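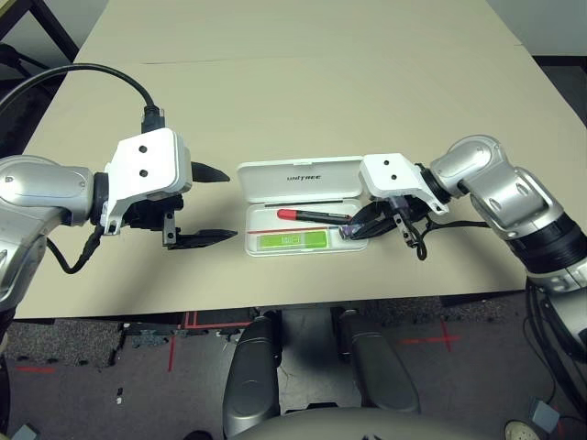 Grasta replied to the last thread asking why a two-arm cell needs a spares line at all in the first year, when everything is under warranty. Fair question, so the numbers get their own thread.

Warranty covers defects. Fingers wear, cables flex. Neither counts as a defect in any quote I have read, and I have read 2 this month.

Quote A, Jurkura: 3,700 per gripper, fingers included, cable not. Spare finger set 825. Lead time is listed as "on request," so I requested. No answer yet.

Quote B, Assefa: higher unit price, cable and one spare finger set in the box. Extra sets 676. Ships from stock.

Per-gripper price favors A. Add one cable and one spare set per arm and most of the gap closes. Add a week of downtime waiting for "on request" and A is the expensive one. 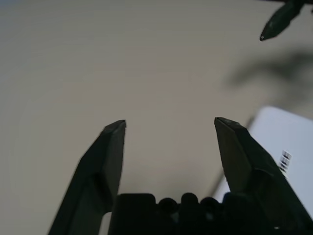 Fingers are where I would spend first. If the tips don't meet square, thin parts like cards and pens slip, and you lose hours blaming the software. Budget one spare set per arm, on the shelf, before the first shift.

Second line: cable. Anything that hangs or loops near a wrist joint gets its own part number in the sheet. Don't bury it under "misc."

Third line: mounting hardware. Cheap, but check the thread before you order. Ustimstead bought inch screws for a metric housing and paid shipping twice.

Sheet is frozen until September, when the next budget round opens. If Jurkura sends a real lead time before then I'll post it under this one.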